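11/11/2021

Toothbrushes today. The kits have to be done before the end of next week and I had put off the toothbrushes because the wrappers annoy me. They stick to each other in the carton and they slide off anything you stack them on. But the soap is finished and the combs are finished, so there was nothing left to hide behind.

Got in a little after eight. Coffee from the machine downstairs, which was bad, then a second one, which was worse. Carried the cartons over from the shelf in two trips. The order from Prillo came to 300, mixed colors, and the packing slip said the same, so for once I didn't have to write to them. In September they sent us the wrong combs and it took 15 days to get the right ones. I still have the wrong ones under my desk. I should give them to someone.

The plan was to sort by color first and then fill the pouches, so that a family getting several kits would get several different colors. I wrote that on the sheet back in September when it seemed like a nice idea. It is still a nice idea but it makes the job about twice as long. When two people share a sink they need to know whose is whose. We had that in my house growing up, five of us and one cup, and every few months there was an argument. My mother finally put tape on the handles and the tape went gray.

I tipped one carton out on the wood table and spread them around by hand. Orange, green, teal, some pale ones I couldn't decide about. Under the lab lights the yellowish ones and the pale ones look almost alike until you hold them next to each other. I made a pile for those and told myself I would look again by the window.
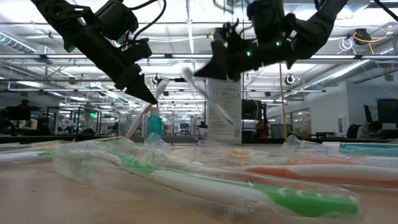 Toothbrushes on the table, most still in their wrappers. Small teal bottle with the white cap behind them.

Worked through until lunch. The green ones are the easiest to find because the color shows right through the plastic, even when it is crinkled. The teal ones I kept putting in with the green by mistake, then taking them out again. After an hour I moved the teal pile to the far side and that helped. I also stopped trying to line everything up. They roll and slide and there is no point, as long as the piles stay apart.

A few wrappers in the second carton had split along the seam. Those can't go in a kit, so I put them in a bag by the door. They will do for cleaning. I took one home for the grout behind the kitchen faucet, which has needed it since summer. An old toothbrush is better for that, softer, but I threw out my old one last week without thinking.

Lunch was soup from the thermos and the end of the bread. Ate it in the hallway because I didn't want crumbs in the cartons. Rain the whole time. Somebody had left a newspaper on the chair and I did half the crossword in pencil. Couldn't get the long one across the bottom.

In the afternoon I started on the pouches. One toothbrush, one comb, one soap, one small towel folded in thirds, and the card on top. If the towel goes in last the zipper catches on it. If it goes in first, everything else lies flat and the pouch closes. I had been doing it the wrong way on the trial batch and had to redo 4 of them. The pouches from Fekside are a bit shorter than the old ones, so the toothbrush has to go in at a slant, corner to corner. It fits, but only just. I wrote that on the sheet for whoever does the next round.

No toothpaste yet. It is supposed to come from Fukuda and the tracking page has said the same thing for three days. I can add it at the end if I leave the pouches unzipped, so from now on that's how I am doing them. It looks messy in the boxes but saves opening each one again.

Stopped at five with one carton completely done and the second one sorted. Wiped the table, flattened the empty carton, wrote the colors on the lids in marker. My fingertips are dry from the plastic. Walked to the bus in the wet and missed the first one.

Did the grout after supper. It came up lighter in the corner, less so near the faucet. Bed early. Tomorrow the pale pile, then the rest of the pouches, and call about the toothpaste before ten.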